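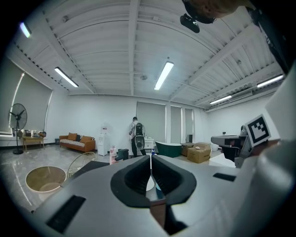 Three museums, two ferries and a very wet hat

OK so I promised I'd write up the Bruritville trip and then I sat on it for weeks, sorry! The short version is that I went for the art, stayed for the soup, and I'm still arguing with people about one sculpture. The long version follows, get yourself a coffee.

I'd been meaning to go back ever since the waterfront museum reopened its upper floor. Last time I was there they had half the rooms roped off and a man at the desk who kept telling everyone to try again in the spring (which spring, he wouldn't say). This time all the floors were open, and admission was down to 22 with the ferry stub, so keep your ferry stub. I threw mine in the trash on the dock and paid full price. I'm telling you so that you don't.

The big draw is the Zivel room. If you haven't run into Zivel before, it's a group of sculptors who have been working under one name for years, and they mostly make enormous things out of boat parts and old piping. I had only ever seen photos and I figured I'd find it a bit much. Well. I walked in and stood there with my mouth open like a kid at the aquarium! The main piece is called Low Water, and it hangs from the ceiling at such a steep angle that you feel your knees go a little. There's a bench right under the lowest part and I watched person after person walk up to the bench, look up, and go sit somewhere else. I sat on it. I lasted maybe a minute.

Now, the thing I keep arguing about is whether Low Water belongs indoors at all. It was made for a breakwater, and for its first few winters it stood outside with the waves going through it. Then somebody decided the salt was eating it and it came inside, where it gets lovely soft light and a label. I get it, I do, they'd like it to last. But I kept thinking about what it must have sounded like out there in a storm. Indoors you get the air conditioning and somebody's stroller squeaking.

Upstairs is the older stuff, and I have to admit I usually speed-walk through that part of any museum. I slowed down this time for the harbor views. There's one dated 1747 that is almost all sky, with a thin little strip of town along the bottom, and you can pick out the same hill you just came down from the parking lot. Same bend in the road and everything. The gift shop doesn't sell it as a postcard. It does sell a postcard of the cafe.

The cafe is fine, by the way. Skip it anyway and walk up to the Wullorlow, which is the soup place with the green awning. They had a white bean one with a lot of lemon in it and I had two bowls and no regrets.

Day two it rained. I like walking in the rain up to a point, and that point is when it starts coming in through the stitching of your shoes. I'd planned to do the outdoor sculpture trail along the bluff, and I did do it, or at least the first half. The trail is better than the map makes it look. You get a good stretch of pine trees with nothing in it and then you come around a corner and there's a twelve-foot bronze ear lying on its side, full of rainwater. A bird was having a bath in it. I took way too many pictures and every one of them has my thumb or a raindrop in it.

I gave up at the second shelter and caught the little ferry across to the other side, where the Nägeli house is. This was the one I knew least about. It's a private house that got turned into a museum, and it's crammed, I mean really crammed, with more than 3000 drawings, most of them kept in flat drawers you're allowed to pull out yourself. You have to put on cotton gloves, and there's a guide in the room the whole time, but still, you just open a drawer and there they are! I spent the whole afternoon doing that. Lots of hands, lots of dogs, a whole drawer of the same chimney. I missed the ferry I'd meant to take and then the one after it.

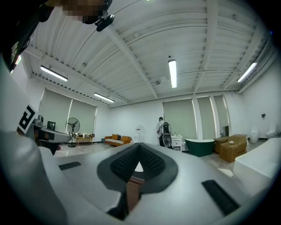

Ataahua Merrick wrote to me after I posted a couple of lines on this over in the comments last week, and she thinks I've got Low Water all wrong. Her view is that the piece was never any good on the breakwater, that you could only see it from one spot and the parking was terrible, and that hanging it at that angle was the best thing that ever happened to it. She also says the sound I'm being so romantic about was mostly a clanging noise that kept people on Harbor Street awake. Fair enough! I hadn't thought about Harbor Street.

I'm still not totally convinced. I think you can make a thing easier to look at and lose something along the way, and I'd have liked at least a recording playing in the corner, clanging and all. But I did go back for a second look on my last morning, before the school groups got in, and I'll admit that with the room to myself it was pretty wonderful. I even went back to the bench. Longer this time.

A few practical bits for anyone thinking of going. The museum lockers take coins only and the change machine is on the far side of the lobby, behind the coats. The bluff trail takes around 40 minutes one way in decent weather, longer if you stop at the ear, and you will stop at the ear. The Nägeli house wants you to book ahead, but they let me in without a booking when it was raining and quiet. Bring a hat that dries fast. Mine was wool and it smelled like a sheep all the way home.

Next up I want to see the glass show inland, if I can talk anyone into driving. It closes at the end of January, so if you've been already, leave me a comment and tell me whether it's worth the trip and where you parked.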